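4.2 Cleaning a tiled floor before sealing

1. Sweep the floor and remove the dust from the joints with a dry brush.
2. Mix 35 ml of Zorard cleaner in one bucket of lukewarm water.
3. Spread with the mop and let it work for 11 minutes - not longer, the joints can become pale.
4. Rinse 2 times with clear water.

Caution: Do not mix with vinegar or bleach.
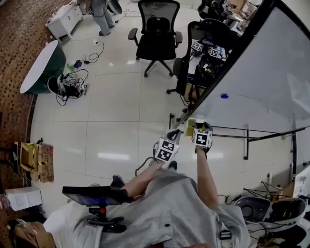 Reading time: 2 min

Note: On glossy white tiles the streaks are easy to see. Dry these with a soft cloth, always in the same direction.

Continue with 4.3, Applying the sealer.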